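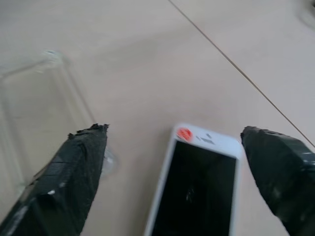
## Putting a clear case back on a phone

Clear cases go cloudy from grit and hand cream, so ours come off on the first Sunday of the month. Allow 15 minutes, most of it drying time.

1. Clear a patch of table and wipe it down. A grain of sand under a phone will mark the back.
2. Switch the phone off.
3. Peel the case away from one corner, then the corner next to it. Don't pull from the middle of a long side, as that stretches the plastic.
4. Wash the case in warm water with 2 drops of dish soap. Use an old toothbrush in the corners and around the button holes.
5. Stand it on a tea towel until it's fully dry.
6. Wipe the phone with a dry microfibre cloth. No window spray.

Lay the two side by side before you start. A clear case is easy to lose against a light-coloured table.
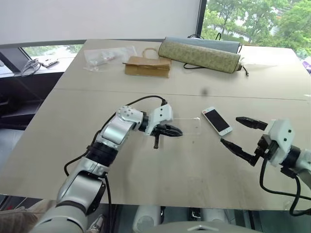 *Clear case on the left, phone on the right with the screen up.*

Line up the camera hole first and press that corner in. Work along the short edge, then down both sides with your thumbs. The last corner always takes the most push.
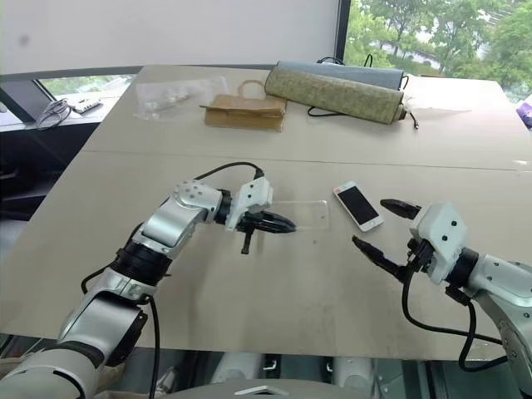 If it still won't seat, check the case is the right way round and that no lint is caught in the lip. Yellowing won't wash out, whatever the colour of the water afterwards. Soudabeh Sharifi wrote in to recommend baking soda paste. I tried it in September and it left fine scratches, so I've gone back to dish soap.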